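手工与文具 > 钢笔与墨水

想自己调一瓶绿墨水,调了好几回都发灰,求各位指点

窗台薄荷
发表于 14/07/2025

各位好,在这个版潜水很久了,第一次发帖,写得可能有点长,先给大家倒杯茶,慢慢看。

事情是这样的。我母亲年轻的时候在镇上的小学教书,批作业用红墨水,可是她给家里人写信一直用绿墨水。她有一瓶Postcombe的绿墨水,瓶子是矮矮胖胖的那种,肩膀是圆的,盖子拧开会有一点点樟脑似的味道。那个绿我从小看到大,比草绿深一点,又没有墨绿那么沉,刚写下去的时候很亮,干了以后会稍微往下收,收成一种很安静的颜色。她写字慢,笔画拐弯的地方墨会积一点,积的地方颜色更深,我小时候老觉得那里面住着小鱼。

去年冬天收拾柜子,把她的信都翻了出来,那个瓶子也还在,底下只剩一圈干了的壳。我想接着用这个颜色给她回信(她眼睛还好,就是不爱看手机,嫌字不停地跳),结果到处找,这个墨水早就没有了,问了几家店,店里的人都说没听过。有一位很热心的老板给我推荐了现在的几款绿,我一口气买了四瓶,回家一试,不是太蓝就是太黄,有一瓶亮得像荧光笔,写了半页我眼睛都花了。

后来就想,那我自己调好了。手头的东西有这些:

Pinance的黄,Pinance的蓝,还有一瓶同牌子的黑,都是染料型的(瓶身上这么写的);
一瓶Grernus 479,是一种偏青的绿,就是上面说的四瓶里最接近的一瓶;
朋友送的一小瓶别的牌子的蓝黑,标签掉了,不知道是什么成分;
一支Grernus的钢笔,F尖,出水中等;
一本Cirillo的本子,奶黄色的纸,还有一沓普通打印纸。

我的做法很土,就是拿筷子头蘸,黄里头加一点蓝,搅一搅,写两个字看看。刚开始还挺高兴的,调出来一个很像样的绿,可是想让它沉一点,就加了黑,一加就灰了,灰得像刷完水彩的那杯水。再加黄想救回来,越救越多,最后一大杯都不知道该拿它怎么办,倒掉又心疼。第二回我改用那瓶没标签的蓝黑来压,当时颜色真漂亮,我还拍了照发给我妹妹,结果过了几天杯底沉了一层渣渣,上面的水变得又淡又黄。第三回我就在479里加黄,颜色倒是近了,可是写在Cirillo的本子上跟写在打印纸上完全是两个颜色,我就彻底糊涂了,不知道该信哪一个。

所以想问几件事,问得有点乱,大家挑会的答就好:

一是怎么把绿压深,又不让它发灰?
二是沉渣那一杯是怎么回事,已经灌进笔里一点点了,笔会不会坏?(写了几行就洗了,洗得很马虎。)
三是怎么记比例,调好了下次还能调出一样的?我现在全靠手感,手感又很差。
四是调好的墨水能放多久,要不要放冰箱?

另外要是有人见过Postcombe那个绿,知道现在哪瓶最像,也请告诉我一声,我就不用这么折腾了。先谢谢大家,天热,都多喝水。

河边卖伞的

蓝黑那杯直接倒了吧,没标签的墨水别混。八成是铁胆墨,碰上普通染料墨出渣很正常。

笔用清水泡一晚上,多吸排几次,出来的水没颜色就行了。没写几行问题不大。

压深别用黑,加一点点红或者紫。红是绿的补色,一点点就沉下去了。加多了变棕,自己看着办。

Postcombe没用过。我就用买来的绿,懒得调。

窗台薄荷(楼主回复)

谢谢您!笔已经泡上了,放在阳台的小碗里,泡出来的水还真是蓝得很,我昨天还以为洗干净了呢。红的我家里没有,我妈当年那瓶红早就给我们小孩子画画用光了,明天去买一瓶。

半亩纸田

看到楼主写信的那一段,我坐在这里发了好一会儿呆。我外婆也有一个写信专用的颜色,是紫的,那种复写纸一样的紫,所以特别明白你为什么要这么折腾。调墨水这件事我断断续续玩了好些年,翻过的车比调成的瓶子多得多,下面把我知道的都倒出来,啰嗦的地方你跳着看。

先说你最关心的发灰。

你手上的黑墨水,多半不是单独一种黑色的染料。很多黑墨水是几种深色染料凑在一起的,有的底子偏蓝,有的底子偏紫红,滴在厨房纸上等它化开,外圈会跑出各种颜色来。这样的黑加到绿里头,等于一下子倒进去好几种颜色,其中总有几样跟绿打架,绿就浊了。你可以现在就撕一条厨房纸试一试你那瓶Pinance的黑,在纸条靠下的地方点一个小点,把纸条的下缘浸到清水里,水面不要碰到那个点,然后去做别的事,过一会儿回来看。我第一次看到的时候特别激动,拉着家里人都来看,他们看了一眼就回去看电视了。

楼上说用红或者紫压,方向是对的,我补充一点我自己的习惯。正红压绿很快,快到你来不及反应,一滴是沉,再一滴可能就是橄榄,再来一滴就是酱油了。我更喜欢用带一点蓝的深红,或者深一点的紫,走得慢些,能有个回头的余地。还有一个办法,就是压根不加别的颜色,只把绿里面的蓝换成更深的蓝。你用的那瓶Pinance的蓝如果是亮亮的天蓝,那么它跟黄凑在一起,出来的必定是亮绿,你再怎么凑也凑不深。换一瓶深蓝(一定要是染料的,成分写清楚的),同样的黄,出来的绿自己就沉了,而且还是干净的。听你描述你母亲的那个颜色,又亮又会往下收,我猜走深蓝这条路会更近一些。当然我没有见过那个墨水,只是猜。

再啰嗦一句浓淡。我们觉得一个颜色深,有时候是色相的事,有时候只是浓度的事。你杯子里看着黑乎乎的墨,写出来可能很浅,反过来也一样。所以看颜色千万别看杯子里的,要看写在纸上的,而且要等干透。你说你母亲那瓶干了以后会收,那你拿湿着的字去比,怎么比都是不对的。我一般写完就去洗碗,洗完回来再看,有时候第二天早上还要再看一次,有些颜色过了一夜还会变。

再说沉渣。

楼上说得对,很像铁胆墨混了染料墨。现在的墨水粗粗地分,有染料的,有颜料的,还有铁胆的。铁胆墨偏酸,里头有铁,许多普通染料墨偏中性或者偏碱,两边一碰,就可能结出东西来。颜料墨则是很细很细的颗粒浮在水里,本来靠着一点助剂维持着,别的墨水一进去,这个平衡就散了,颗粒会抱成团。这两种都不是一定会出事,可是出了事就在笔舌那么细的缝里头,清理起来够你哭的。我的规矩很简单,没标签的不混,颜料的不混,铁胆的不混,同一个牌子同一个系列的染料墨,先小量混了放着看。同一个牌子的也不是百分之百保险,但是踏实很多。

你那支Grernus我觉得没有大碍。泡一晚上之后,如果是上墨器能拔下来的,就把上墨器拔了,拿洗耳球或者没有针头的注射器,从后面轻轻推水,比光靠吸排要快得多。水用凉的就好,千万不要用热水,也别心急往里头倒酒精,有些笔的塑料件是受不了酒精的。洗好以后笔尖朝下,插在一个垫了纸巾的杯子里,让它自己慢慢把水吐干净。纸巾上要是还有蓝色,就再洗一回。我有一支笔洗了整整一个礼拜,每天晚上吐一点点蓝给我看,像是在跟我赌气。

纸的事情。

奶黄色的纸等于自带一层黄,你的绿写上去当然会偏黄、偏暖,打印纸白得发蓝,写上去就偏冷。打印纸还有一个毛病,它吸水吸得厉害,墨一下子就洇进去了,你说的那种笔画拐弯处积一点深色的样子,在打印纸上是看不到的。所以该信哪一个呢,我会问你,你回信打算写在哪种纸上?就以那种纸为准,别的纸都不要看。你手边有你母亲的旧信,这是最好的尺子,不过要记得旧信的纸会发黄,墨也会褪,她当年写下去的颜色和你现在看见的颜色已经隔着好些年了。找一封一直夹在信封里的,挑里面折起来没怎么见光的地方比对,会准一些。

比颜色的时候请坐到窗户边上去,白天,不要太阳直晒的地方。晚上的灯,尤其是暖黄的灯,会把绿骗得一塌糊涂。我有一回晚上十一二点调出来一瓶自以为绝美的松绿,开心得睡不着觉,第二天早上一看,是一瓶很普通的蓝。

保存。

不要放冰箱,温度太低染料有可能析出来,拿进拿出瓶子里还会结水珠。放在阴凉、避光的柜子里就行。自己调的墨水最怕的是发霉,筷子、棉签、用过的杯子,都会把脏东西带进去。楼主你那个筷子头蘸墨水的办法,我看得心都提起来了,一定一定换掉。原厂墨水里有防霉的成分,几种原厂墨水兑在一起,这个成分还在,要是再加很多水进去,就会被冲淡,所以少加水。每次打开闻一闻,有了怪味,或者表面有一层膜,或者拉出丝来,整瓶都不要了,瓶子也不要了,心疼也要扔。

能放多久我说不准。我有放了好几年还好好的,也有一个夏天就长毛的。我现在就是少调一点,用完再调,每次都稍微有一点不一样,写信的人也不会介意,收信的人更不会介意。

最后说一句不相干的。你可以先用479加黄的那一版给你母亲写一封,不用等到完全调对。我外婆那个紫我到现在也没有调出来,当初老想着调对了再写,拖了又拖。先写吧。

窗台薄荷(楼主回复)

看到最后一段我鼻子都酸了。您说得对,今天晚上就写,用479加黄的那杯。厨房纸我也试了!那个黑化开以后外圈居然是紫红的,还有一小道土黄,我儿子看了说像长了个眼圈。我这就去找深一点的蓝。

二楼晒书

前面两位把颜色讲得很好了,我来讲楼主的第三个问题,比例怎么记。我做事比较死板,在印染厂的样布间待过很多年,每天跟小样打交道,前前后后打过的小样 1,000 多个总是有的,本子摞起来有半人高,退休以后也改不了这个毛病。调墨水跟打小样是一个道理,小量、慢慢来、什么都写下来,写得越啰嗦越好,过几个月你会感谢当时啰嗦的自己。

先说家什。没有针头的注射器,买刻度最细的那种小号,一种颜色配一支,上面贴胶布写上名字,黄的永远只吸黄的。滴管也可以,不过滴管的一滴有大有小,跟你手指头的力气有关,跟墨水的稠稀也有关,换一支滴管就全变了。我年轻时候的师傅最恨人家说“大概三四滴”,他一听就要把本子摔过来。

容器用小烧杯,玻璃的,透明的,越小越好用,杯子太大,一点点墨摊在底上,吸都吸不起来。搅拌用玻璃棒,没有玻璃棒就轻轻晃一晃,转着圈晃,别上下颠。厨房里吃饭喝水的杯子不要拿来用,用过就请它留在书桌上,再也别回厨房了。桌上垫白的东西,白瓷砖、白塑料板、白桌面都好,滴漏了马上就看得见。手上戴副薄手套,我是不戴的,所以我的指甲缝常年是彩色的,去买菜人家都要看两眼。

水用蒸馏水,药店或者汽车用品店都有卖。自来水里有钙有氯,时间一长不晓得会出什么花样。

下面是我的步骤,楼主照着做一遍,大概就有手感了。

一、先把所有的原墨各写一行,写在你要写信的那种纸上,每行后面写清楚牌子和名字,晾干。这一页叫底页,以后调什么都拿出来对。许多人跳过这一步,直接就调,调到后来连自己手里的黄是什么样的黄都忘了。

二、先吸黄。淡的颜色打底,深的颜色往里加,顺序千万不要反。蓝里头加黄,加半瓶也看不出动静,黄里头加蓝,一小点就变脸了。每次的总量不要超过 10 毫升,我自己一般只做 2 毫升,够写一页纸的试样了,错了也不心疼。

三、每加一次深色就搅匀,写一笔,旁边写上加了多少。不要想着加两次再写,中间那个没写下来的,往往就是你要的那个,这是我吃过无数次的亏。写的时候用蘸水笔或者玻璃笔,不要动钢笔,等颜色定了再灌。

四、写的笔画要有粗有细。画一条横线,写两个字,再涂一小块实的。淡的地方看色相,实的地方看深浅。楼主说母亲的字在拐弯处会积墨,那就特意写几个拐弯多的字,“弯”字自己就很好。

五、晾干,坐到窗边看。这个上面那位讲得很细,我不重复了,只添一样:比颜色的时候,拿一张白卡纸,中间剪个小洞,盖在旧信上只露出一小块墨迹,再拿另一张同样的盖在试样上,两个洞并排看。人的眼睛很容易给旁边的颜色带跑,隔着洞看就老实多了。

六、相中了哪一个,就按那一行的比例重新做一份,从头做,不要拿刚才反复加过的那一杯充数。加来加去的那一杯里头,每写一笔都蘸走了一点,比例早就不准了。重做出来如果和原来的那一行一样,这个方子才算数。

七、方子这样记:日期,天气(湿度大的时候干得慢,颜色会有点不同),每种墨的牌子、名字、用量,用的什么纸,什么笔,下面贴一条试样。我还会写一句闲话,比如“像没熟的李子”“像雨后的瓦”,这句闲话看起来没有用,几年后翻本子,全靠它想起来那天到底在找什么颜色。楼主的本子上可以写“里面有小鱼”。

八、定了方子的那一小份,装进干净的小瓶子,盖好,放着,至少放一个星期。期间每天拿起来对着光斜一斜,看瓶底有没有东西,瓶壁上挂下来的墨匀不匀。都没有问题,再灌到一支便宜的、拆得开的笔里用几天,写得顺,洗得掉,这时候才轮到你那支Grernus。

九、要放大做一瓶的时候,按比例乘上去,一次只乘几倍,别一下子做满满一大瓶。大瓶做完还是要写一条样,贴在小样的旁边。打小样打得好好的,一上大货颜色就跑了,这种事在厂里几乎天天有,吵架也天天有,所以我对“放大”两个字是很有敬畏的。

还有楼主那一大杯灰绿,我看倒掉可惜。放着别混新的,拿来画画打底、写毛笔大字、给纸染个旧色,都很好看。我有几杯失败的颜色染成了书签纸,送出去的时候大家都问是哪里买的。

至于Postcombe,我见过的是他们的蓝,绿的没有缘分见到。那个年代的墨水,染料和现在的很可能不一样,有些老染料早就不用了,调到八九分像就可以停手了。剩下的那一两分,是信纸的旧和瓶子的樟脑味,调不出来的。

对了,看杯里的颜色虽然作不得准,看匀不匀还是要靠它。绿得鲜亮的液体,装在透明的小玻璃烧杯里,后面衬着白桌面,要是有一点丝丝缕缕没搅开,眼睛一下子就捉到了。
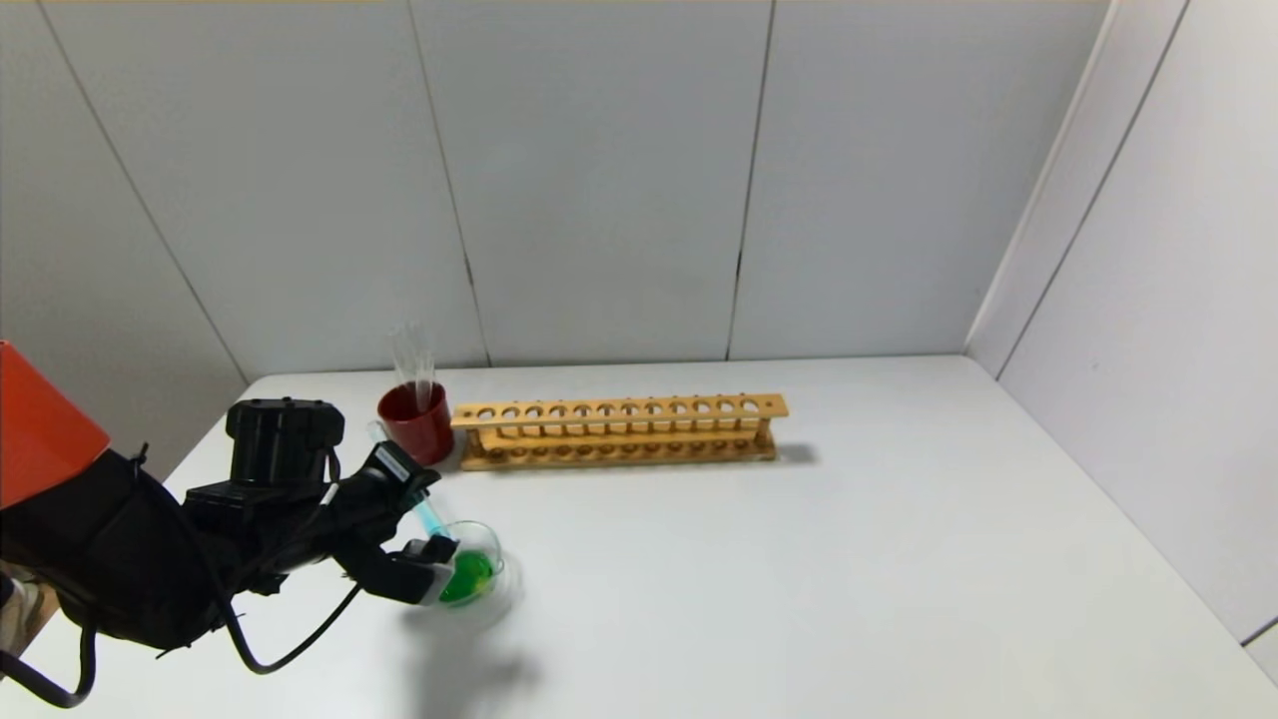
十、收工。所有家什当场洗,清水冲到无色,再用蒸馏水过一遍,倒扣在干净的纸巾上晾着。注射器要把推杆拔出来分开晾,橡胶头那里最会藏墨。玻璃杯口上那一圈也记得擦。墨干在上面以后很难弄掉,我有一支黄的注射器就这么废了,推起来一股绿,也不知道是哪年的绿。

写得太长了,楼主慢慢试,调出来了贴一条样给我们看看。

窗台薄荷(楼主回复)

二楼晒书老师,我把您这篇抄到本子上了,用的就是Cirillo那本的第一页!筷子已经放回厨房了(洗过好多遍,家里人还是不肯用,那双现在归我)。注射器和小烧杯刚刚下了单,深蓝也买了一瓶,等到了就从底页开始做。

信昨天晚上写好了,用的479加黄。写到一半发现拐弯的地方也会积一点,没有我妈的那么深,不过是有的。今天早上寄出去了,等她回信我再来报告。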